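Equipment Planning Officer (robotics), Plukia

Location: Gukivstead, on site
Hours: full time, 8 am starts, 12-month contract with a possible extension
Job reference: 2404
Start: July

Plukia is setting up a robotics program for everyday indoor work: hanging up clothes, putting things away in lockers and bins, sorting recycling. We have a space in Gukivstead and an approved first-stage budget. We need a person to plan the purchasing and keep the numbers straight.

You won't be programming anything. You will be working out what we need to buy, what it costs to own over several years, and what order it should arrive in.

The work

Build and maintain the equipment register, currently 261 lines. Some of those lines are robot arms and some are coat hooks. Both need a price, a supplier and a delivery date.

Write specifications with the engineers and turn them into quote requests. Compare what comes back, including freight, spares, service visits and software licences.

Prepare the capital budget for stage two and report against it each month. Flag overspends early.

Plan floor space, power and storage ahead of deliveries. Our last arm arrived before its mounting plate did and sat in its crate for 8 weeks. We would like to avoid a repeat.

Negotiate leases where buying makes no sense. Our current service contract with Kurau comes up for renewal during your term and you will run that process.

What we're looking for

Experience in purchasing, cost estimating or asset planning, in any industry. Labs, warehouses, hospitals and councils have all been good training grounds for people here.

Strong spreadsheet skills. You should be comfortable picking up someone else's workbook and finding the error in it.

Clear writing. Engineers and the finance office will both read your business cases.

Knowledge of automation equipment is useful but not required. A current driver's licence is required, as you will visit suppliers.
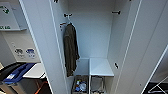 Pay is set at level 8 of our salary scale, plus superannuation. Travel to suppliers is reimbursed. Expect to spend 70 per cent of your time at a desk and the rest on the floor with the engineers, measuring things and checking deliveries.

How to apply

Send a resume and a cover letter of no more than two pages through the Plukia careers page, quoting the reference number. In the letter, tell us about one equipment purchase you planned, what it was meant to cost and what it ended up costing.

Shortlisted applicants will be asked to do a short paid costing exercise before the interview. Lim Recruitment is handling first-round calls for us, so please answer if they ring. Agencies other than Lim, please don't send candidates.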